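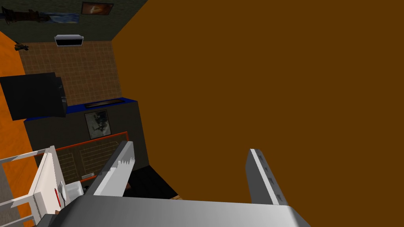
Grodico from the hand, fingers open, with the furnished side of the room on the left.

Grodico (simulated cell)

Grodico is a simulated one-arm robot cell that runs in the Govus simulator and belongs to the Berov project. It's a furnished room with a single arm in it, a two-finger gripper on the end of the arm, and a camera that rides along behind the fingers. I've been looking after it for long enough that most of this page comes out of my own notes, so expect a few opinions mixed in with the settings. If you only want to get it running, skip down to Setting up. If it used to run and now the fingers are doing something weird, you want Common faults.

Name and background

The name was typed in as a placeholder for the room file and stuck. Older Berov pages call the same cell "the orange room", after the strip of bright orange wall, and you'll still find that name in a couple of the launch scripts. I've left it there. Every time somebody renames things in those scripts I lose an afternoon, and I'd like to keep my afternoons.

Grodico started out as a plain floor and a gray background. That was fine for testing joint limits but hopeless for anything that used the camera, so the room was furnished bit by bit: green wall, brown tiles, a dark gray cabinet with a blue-trimmed top, a white chair with a slatted back, a white air conditioner up on the wall, a few small framed pictures. There's a long thing on the wall that looks like a rifle, too, next to a blue panel painted like a cloudy sky. New people on the project always ask if the furniture matters. It does! The camera calibration check described further down needs edges and corners to lock on to, and a blank wall gives it none.

Layout

The arm's base is fixed and the room is built around it. Most of the furniture ended up on one side, so there are poses where the hand camera gets half a room and half plain brown surface, and those are the poses I use for most of the checks. You get clean finger outlines against the brown and plenty of detail for the calibration in the same view, without moving anything.

All the furniture is static. It has no mass and doesn't move if you bump it, but it does stop the arm, and a hard stop against the cabinet will throw the controller into a hold state. More on that below.

The gripper

The gripper model is called Poulain, and it's the part of the cell that needs the most care. It has a wide gray body and 2 fingers, and each finger is made of three pieces: the visible shape, a much simpler collision shape, and a contact pad. The visible shape has all the nice detail, such as the little sawtooth notches at the tip and the column of small dark recesses. The collision shape has none of that. It's a stack of plain boxes, and it's what touches things as far as the physics is concerned.

This trips people up constantly. They zoom right in on the notches, see an object resting against a point that isn't quite on a tooth, and report it as a bug. The teeth are only there to be looked at. If you want contact on real teeth you have to switch Poulain to its detailed collision set, and then the whole cell slows to a crawl (I've done it once, for a demo, and went and made lunch while it ran).

The fingers share one drive. You command a single opening value and both follow. Fully open is 100 and fully closed is 0, and those are percent of travel, not a distance. I put that in bold on the old page and people still typed in millimeters.

Setting up

You need a working Govus install and the Berov shared folder before any of this. After that, a fresh Grodico goes like this.

Load the room first, on its own, with no arm in it. Let the textures finish. Walk the free camera down to floor level and have a look at where the cabinet and the chair meet the tiles. If either one floats or sinks, your room file and your furniture pack are from different releases, and there's no sense going any further until they match.

Load the arm next, with Poulain left off. Send it to home and let it settle. Home is folded, well clear of the furniture.

Now attach Poulain. The attach step asks for a mounting angle and the default is right. Leave the drive disabled until the tree shows the gripper hanging from the last joint of the arm. If it shows up next to the arm at the top level, it hasn't attached, and enabling the drive will send it straight through the floor — funny the first time.

Add the hand camera last. It goes on the gripper body, looking out past the fingers. The gripper body should run along the bottom of the view with both fingers coming up from it. Plenty of people try to tilt the camera until the body disappears, and I get why, it does eat up a strip of the view. But the finger check depends on seeing where the fingers leave the body, so please leave the tilt alone.

Save the whole thing under a new name. The stock file is write-protected for good reason, and the good reason is me, one January, saving over it.

Step rate and solver

The physics runs at 600 steps a second. Lower settings work for moving the arm around in empty air, and the cell feels snappier, but once the fingers close on something you'll see them shiver. Higher settings don't buy anything I've been able to notice apart from a louder fan.

Solver passes are set to 3. The Govus default is lower than that and makes the shared drive look rubbery, with one finger arriving a hair behind the other. If you've reset your preferences lately, check this value before you check anything else.

Friction on the contact pads lives in the Poulain file and not in the room file. I mention it here only so you don't go hunting through the room settings the way I did.

Regular checks

A simulated cell doesn't wear out, and it collects no dust, but it drifts all the same. Files get updated underneath it, somebody tweaks a shared material, a default changes in Govus. So I run through the same few things every time I pull a new release.

Finger check. Open to 100 and wait for the drive to stop reporting motion. Look through the hand camera, with the brown surface filling the gap. The gap should be wide and clear, with no flickering along the inner faces. Don't expect the fingers to match in the camera view, by the way. From the hand camera they lean differently and catch the light differently, and one inner face can come out bright white while the other stays grayish. Go by the joint readings for symmetry. Then close to 0 with nothing between the fingers, and watch for the pads meeting and staying put.

Camera check. Run the calibration tool from the same pose. It picks out corners in the room and compares them with where they ought to be. A pass is a pass; I don't fuss over the exact score. A fail nearly always means the camera has been reattached at a slightly different spot.

Texture check. Just look. Are the tile lines still there? Are the pictures still pictures? A missing texture comes up as flat gray and the calibration tool will quietly drop those corners, so you can pass with far fewer points than you should have. I'd love for the tool to warn about this. It doesn't.

Reach check. Play the slow sweep that ships with the room. It takes the hand past the cabinet, over the chair and back home. If it finishes without a hold, the furniture and the arm agree on where everything is.

Common faults

Fingers shiver when closed. Step rate, nearly every time. Put it back to the value above. If that's already right, look at whether two copies of the contact pads have been loaded, which can happen when Poulain is attached twice in one session.

One finger lags. Solver passes, as described earlier.

Fingers show but objects fall through them. The collision shape didn't load. Turn on the collision overlay; you should see stacked boxes on both fingers. No boxes means the path in the Poulain file points somewhere old, usually a folder from before the shared drive was tidied up.

Arm stuck in hold. It touched furniture. Don't just clear the hold and carry on, since the controller will try to finish the same move and hit the same thing. Clear it, back the arm off by hand with the jog panel, send it home, and only then reload the motion.

Camera view tilted. Ask yourself first if it's really a fault. The camera rides on the hand, so whenever the wrist is rolled the whole room leans over with it, chair and all. I've had this reported as a broken room more often than every other item here put together. Send the arm home and look again. If the picture is still leaning at home in a way it wasn't before, then check the mounting angle on Poulain, and after that the camera's own roll value.

Black patches on the floor. Sometimes this is a plain shadow and sometimes it's a light that has failed to load. Open the light list and compare it with the one in the stock file. Shadows move when you move the light, and a missing light isn't there to be moved.

Replacing the fingers

Swapping in a different pair of fingers is allowed and pretty quick. Detach the camera, disable the drive, remove both fingers together (never one at a time, or the shared drive loses its partner and has to be rebuilt from scratch), and drop in the new pair. Set the closed position again by hand, then put the camera back and run the finger and camera checks. Keep the old pair in the parts folder with its friction values written in the notes field.

Long fingers need a changed sweep. The stock reach check was recorded with the standard ones and will clip the chair back with anything longer.

See also

Poulain (gripper model)
Govus light list
Berov furniture pack, release notes
Hold states and how to clear them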